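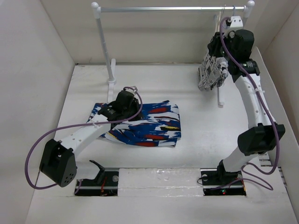 Kit & Accessories > Packs, Belts and Vests

Vest or belt for a hilly marathon?

tallowhill
Hi all, long time reader, hardly ever post. I've got the Gistel marathon coming up in August and I can't make my mind up about how to carry stuff. It's trail for the first half, then a long grind along the old railway, and the stations are further apart than I'd like. I've always run with a belt but mine has finally given up (the zip went, then the elastic, then my patience). My other half thinks I should get a vest like everybody else. I tried one on in the shop and felt like I was off to climb something!

What I need to carry: phone, keys, a thin jacket, four or five gels and water. Budget is up to £100 but I'd be much happier spending less. Any thoughts?

bramblefoot77
Vest, every time. I did Gistel last year with a Prasten vest and forgot I was wearing it by the first gate. Two soft bottles up front, jacket in the back, gels in the side pockets where you can get at them without stopping. A belt with a jacket stuffed in it is going to bounce all the way down from the top and you will hate it.

oldpeg
I'm going to disagree with bramblefoot, sorry! I can't bear anything on my shoulders when it's warm. My back was soaked in a vest and I had a rub mark under each arm for a fortnight. I went back to a Ralleva belt, the wide stretchy sort you step into like a tube, and tie my jacket round my waist on top. Looks daft. Works a treat.

bramblefoot77
Then it didn't fit you. Rub marks under the arms means too big, I'd put money on it.

oldpeg
It was fitted in the shop by a lad who spent twenty minutes on it. Some of us just run hot. A friend of mine swears by hers and I believe her, I'm only saying it isn't everybody.

Juniper Yazzie
Hello, I help out with the kit check at Gistel so a quick word before anyone buys anything. Please look at the kit list on the entry page, because it changed this year. You need a jacket with a hood and taped seams, and a cup or bottle of your own, as there are no paper cups at any station. A jacket tied round the waist is fine by us as long as you have it when we look. The thin windproof ones without a hood won't get through.

tallowhill
Oh no, mine is exactly the thin windproof one. Thank you Juniper, I'd have turned up with it quite happily. So that's a jacket to buy as well and the budget has just shrunk!

How small does a hooded one pack down? Could I still get it in a belt?

greyling
Mine goes to the size of a large orange. You can force it into a belt but you'll look like you've swallowed something. I have the Nam belt with the two bottle holsters at the back and it rides up as soon as I put more than a phone in it. On its own with just water it's lovely. Cost me £70 and I'd say that's too much for what it is.

Sizing is odd too. I'm a medium in everything and had to send the medium back.

mossop
Late night reader here, just finished a shift. Has nobody mentioned handhelds? Bottle in one hand with a strap, cheap belt for the phone and gels. I did a 77 km race that way and didn't get a sore shoulder or a sore hip. My hand did go a bit numb, mind you.

bramblefoot77
There are stiles on that course. Have fun climbing those with a bottle in your hand.

mossop
It's on a strap, you can let go of it. I managed.

oldpeg
Swap hands every couple of miles and it's fine. I don't like it over stiles either though, I'll give bramble that one.

greyling
Weight matters as well, if you're the sort who frets. I put my vest on the kitchen scales, empty, and it came out at 141 g with the bottles out. The Nam belt was heavier! I wouldn't have guessed. All that foam in the waistband, I suppose.

tallowhill
That surprises me, I'd assumed belts won on weight by miles. I'm starting to wobble towards the vest. Does anybody find the soft bottles slosh? I had a hard bottle years ago and the noise drove me round the bend.

bramblefoot77
Turn it upside down once you've filled it and suck the air out before you set off. No slosh. And wash them the same day or they taste of pond.

oldpeg
Freezer! Rinse them, shake them, put them in the freezer empty. Mine are three years old and still taste of nothing.

Juniper Yazzie
One more from me and then I'll leave you to argue. Whichever you choose, wear it on at least two long runs with everything in it, full bottles and all. We see people at the start with the tags still on, and some of them are the same people asking for tape at the halfway point.

tallowhill
Right, update. I went back to the shop at half past five when it was quiet and tried a Prasten in a size smaller than last time. Much better, it sat up high and I could jog on the spot without anything flapping. They had last season's colour (a sort of mustard, not my first choice) for less, so I've got that, and I'm borrowing a hooded jacket from my sister. Long run in the morning with the lot on.

oldpeg
Traitor. Let us know how your armpits are.

tallowhill
Will do! Got the balm ready just in case.

greyling
If anyone fancies a Nam belt, size large, hardly used, send me a message. Will post.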